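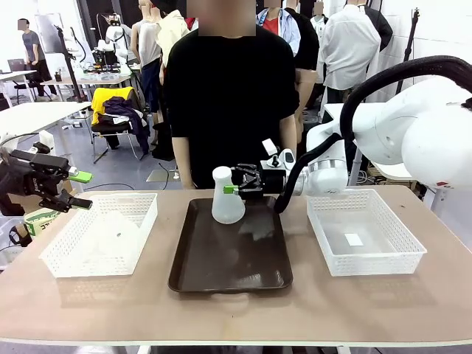
Section 4: Setting out your tray and baskets

If you've come straight from section 3 you'll have a clean table and a pile of bits from the Joly set, and you'll be wondering what goes where. I've set mine up more times than I care to admit (I've written all of these sheets for the Akport stores, and I still move things when I change my mind), so take this as the way that has annoyed me least!

You'll need the brown tray, the two big white baskets with holes in the sides, your plastic flasks and bottles with their caps, a soft cloth and a pencil. Leave the glassware in its box for now. It gets section 6 to itself.

4.1 Placing the tray

1. Wipe the table and let it dry.

2. Put the tray down in the middle. It has a raised lip all the way round, so a small dribble stays put and doesn't run off into your lap. I like the long side facing me, but if your table is a shallow one, turn it.

3. Push down on each corner in turn. If it rocks, look underneath for a crumb or a stray label backing. Mine rocked for the whole of March and it was a bit of tape the size of a fingernail.

4. Stand one basket to the left of the tray and one to the right. Leave 21 cm at the front edge of the table if you can spare it, enough for a notebook and your elbows.

Note: the left basket is "in" and the right one is "out" all the way through this guide. If you're left-handed and want to swap them, go ahead, only swap the words in section 5 as well or you'll tie yourself in knots.

4.2 Putting the flasks out

5. Start with both baskets empty. If a paper label has dropped into the bottom of one, fish it out and check what it says before you bin it. I threw away a whole batch number once and spent an evening working it out again.

6. Stand the flasks on the tray, caps on, with the one you'll want first nearest the front.
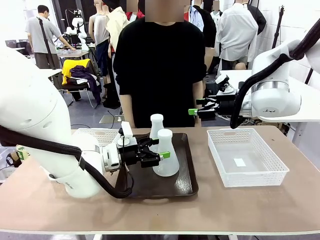 Flask at the front of the tray, with a second bottle behind it.

7. Leave a gap between them if there's room. They have wide bottoms and thin necks, so they look further apart than they are, and it's the bases that bump.

8. Lift by the neck when empty. When there's anything inside, put your other hand under the base as well.

Caution: do the caps up finger-tight and stop. The threads are plastic, and if you heave on them they'll cross and then the cap never sits straight again. Akik do sell spare caps in bags of 19, which is an odd number of caps, but there we are.

Caution: keep very hot liquids away from the set altogether until you've read the care sheet that came with your own flasks. Batches differ, and I don't want you going by mine.

4.3 Moving things into the baskets

9. Take one flask or bottle off the tray at a time. I know it's slower. Two at once is how I came to be mopping under a radiator.

10. Check the cap, then lay an empty one on its side in the basket. Full or part-full ones go in upright, and if they won't stand up, leave them on the tray.

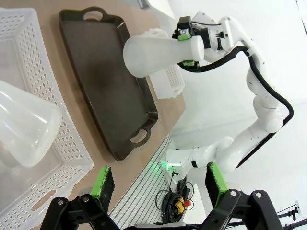 11. Turn the necks so they all point the same way. You'll fit more in, and the caps are easier to check when they're lined up.

12. Don't pile above the rim. The basket can probably take it, but the top one always rolls off as soon as you pick the thing up.

13. Once the tray is clear, wipe it with the damp cloth, then a dry bit of the same cloth. It's a shiny surface and shows every streak -- I've stopped minding.

Note: if you're carrying the tray with things still on it, use both hands and go slowly round corners. I'd much sooner you emptied it first.

4.4 Where to write it all down

The Bero log sheet has room for 230 lines, and one line per flask is plenty. I put the label text, the basket it went into and a tick for the cap. Use pencil for this, as ink runs when the cloth catches it.

If you get to the end and have a flask left over that isn't on the sheet, put it on the left and go back to step 5. Labels and label removal are in section 5.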